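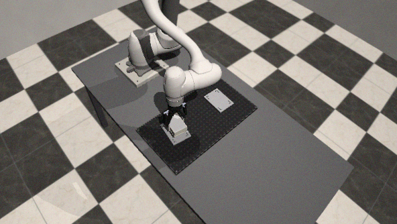

According to one commenter under my first post on the Trakance kit, hand guiding teaches you more in an afternoon than the remote does in a week. I have now tried both, and I mostly disagree.

Trakance sell a hand controller with software that lets you drive an arm, real or simulated, and save each run. I used the simulated one for a pick and place task, one block and two flat plates. Over ten days I saved 358 runs and threw out 108 of them, mostly for clumsy grasps.

Setting up was easy. The controller is light and the grip button has a decent feel. Turning the wrist is the weak point: small twists get lost, so I often had to let go and start the turn again.

Guiding a real arm by hand felt more natural, but my runs were slower and my shoulder ached. The Fivo plug-in for recording it costs extra and crashed twice.

Replay is good. You can trim the start of a run, though not the middle. Saving gets slow once a folder holds more than 300 runs, so split them up.

I'd buy the controller again and leave the plug-in. Four stars.

Posted Tue 20 July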